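Posted in March | Filed under: robots, work, board games

My grandfather taught me xiangqi by putting his hand over mine and moving the piece with me. I must have been five. He didn't explain much, he just pushed, and after a while I knew where a horse could go without being able to say the rule out loud. I've been thinking of him a lot this month, as I spend my afternoons doing more or less the same thing for a robot hand.

For those who don't know what I do all day (hi, Mom), I work on a small team that teaches a robot arm by driving it ourselves. I put on a glove, the glove talks to the hand, and whatever my fingers do, its fingers do, a tiny bit later. We record all of it. When we have enough good runs we train on them and see what the arm can manage alone. Our project is called Proma, and the goal for spring is 500 clean moves on a xiangqi board. Simple moves, one piece to one point, no captures yet.

I was the one who pushed for xiangqi, and I'll admit it was partly selfish. My teammate Aravind Shetty wanted regular chess, and he had a fair point: a chess piece has a neck you can grab. A xiangqi piece is a flat wooden disc, and there is very little of it to hold on to. You have to come in from above, get two fingertips on the rim, and squeeze just enough. With my own hand I do that without a thought. Through the glove I felt like I was picking up a coin while wearing ski mittens, and for the first couple of days I mostly shoved soldiers into the river. 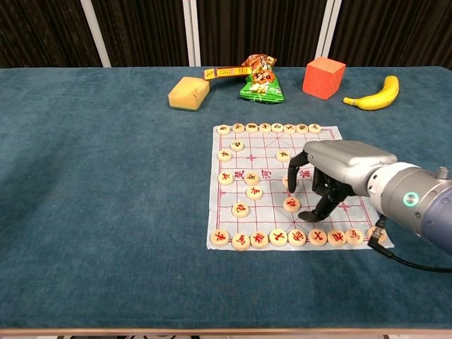
The part that took me longest to learn was slowing down before contact. I kept swooping in the way I do when I play for real, all wrist and confidence, and the paper board would slide and take half the army with it. Aravind sat next to me one afternoon and just said "hover" every time I got close. Hover, hover, okay, now close. It drove me a little nuts, but it worked! Now I stop above the piece, let the fingers settle, and only then go down. The recordings are so much nicer to look at, too.

There's also the question of what to do with mistakes. My first instinct was to throw away every run where I fumbled, and we did that for a week. Then a trained version dropped a cannon on its side and simply sat there, since it had never seen anyone recover from anything. So these days, if I knock a piece, I fix it and keep going, and that run stays in. I find this oddly comforting, and I think my grandfather would have liked it (he never once let me take back a move, but he always let me finish the game).

We're at a little over 2 hours of usable recording now, and my shoulder knows it. I've started doing 30 minutes on, then a walk to the kitchen and back, then 30 more. If anybody has a good stretch for glove arm, please leave it in the comments. I'm also looking for a thin, grippy mat to go under a paper board, nothing too thick or the heights will all be off again and Aravind will have to recalibrate.

Next week I want to try the horses, all four of them, starting from the near side.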